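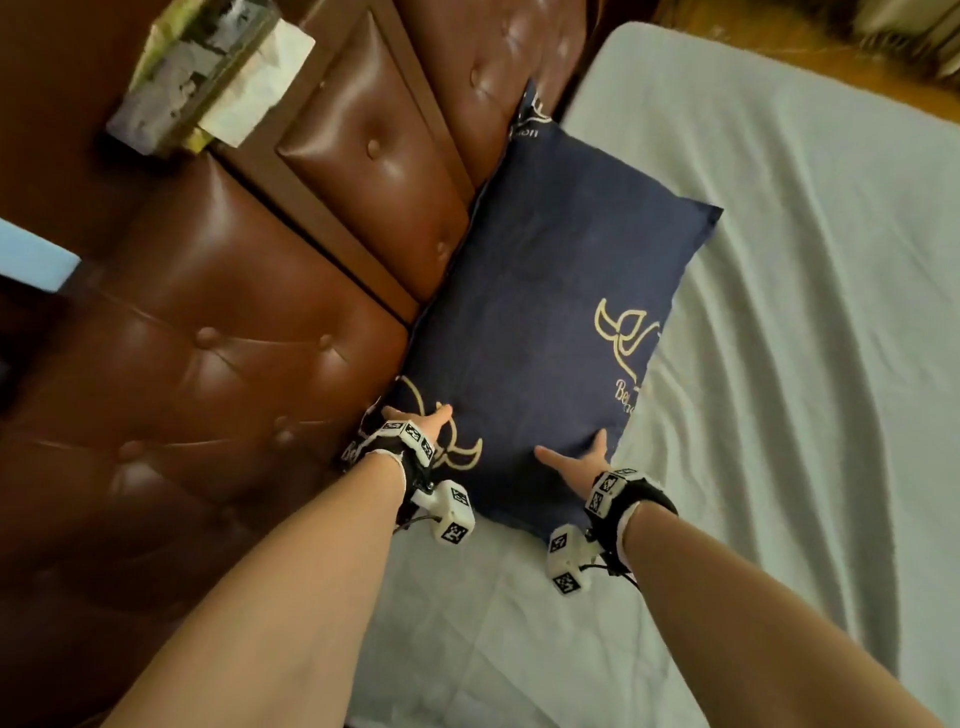 Trorine navy pillowcase: the print

Cream-gold line drawings on dark navy, with slanted script beside them. It looks good next to a brown tufted headboard. I paid for one and have used it since May.

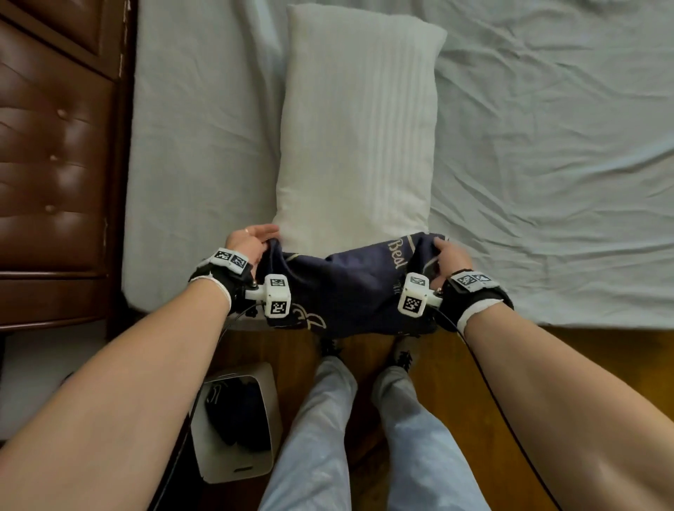 Putting it on

The opening is a snug fit on my ribbed white pillow. Bunch the case up first, then pull it on from the short end. 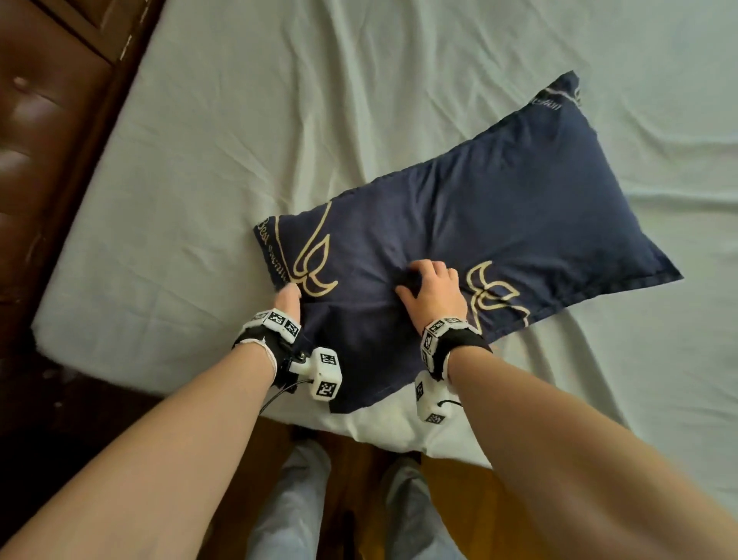
Navy print on a pale sheet

It creases easily. I smooth it by hand, and the corners take longest. 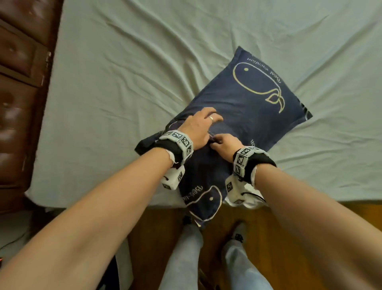 After 10 washes the lettering hasn't cracked. The Stitard case I had before faded in 5. I'd buy another.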